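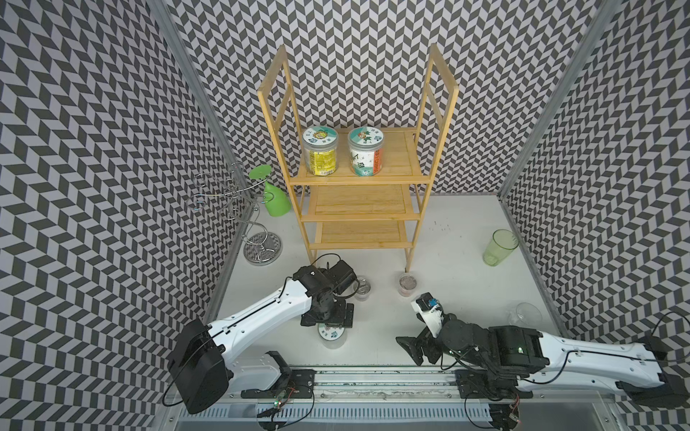

What is in the Hurnanura word list?
It's a collection of 1612 everyday household words and sayings, gathered from people who grew up in and near Rallden, with a short note on how each one gets used.

I love this stuff! Ask three people from the same street what they call the end slice of a loaf and you'll be there until teatime. Delwyn Te Moana started the list in an old exercise book, and I typed it up over a very happy winter.

Files
words.csv – one row per word, with meaning, speaker code and town
sayings.csv – the longer ones, 241 rows
notes.txt – Delwyn's comments, spelling left as she wrote it

Kitchen and pantry words are by far the strongest part. The shed and garden words are thinner, and I'd love more from the Ruddock side of the river.
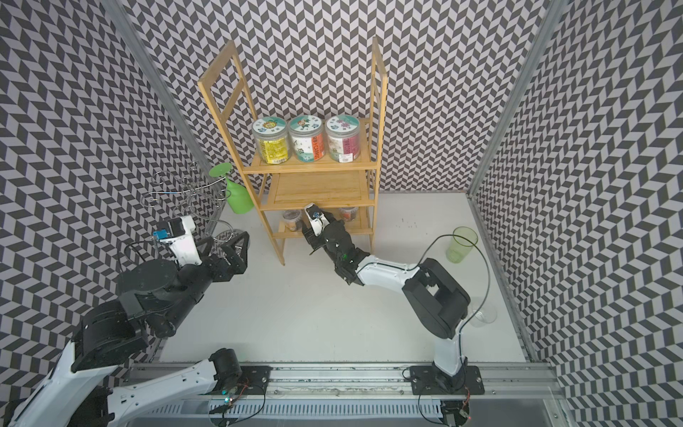

Speakers were asked to use each word in a sentence of their own, and those sentences are in the last column. Some wander off into family stories (the one filed under "dresser" is a favourite of mine). We took out surnames but otherwise left them alone.

Known problems
Colour words are sorted badly. 40 rows have no town. A few meanings are my best guess and are marked with a q.

Using it
Free for any non-commercial use – please credit the Hurnanura word list. Corrections go to Lachlan Quinlan, and new words are welcome at any time, even the rude ones.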